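Caramelos para quedar bien

Desde diciembre, Raptis nos manda cajas surtidas «para compartir en la oficina». Imad Dabbas está encantado. Yo, menos: pagamos 12 euros por caja y buena parte de lo que llega es envoltorio. Majdi Mansour asegura que los naranjas saben a mandarina – yo he probado 3 y me han sabido a azúcar. Tampoco entiendo que haya que vaciar media mesa para elegir uno, ni que los papeles se queden ahí hasta que alguien se harta.

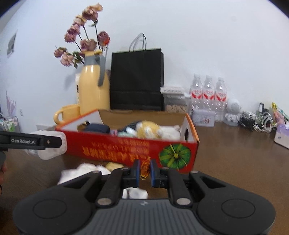

La caja roja, un caramelo o tentempié de envoltorio naranja y papeles arrugados en la mesa.

Antes de renovar el pedido convendría preguntar quién se los come. Sospecho que somos pocos – y que la papelera queda demasiado lejos.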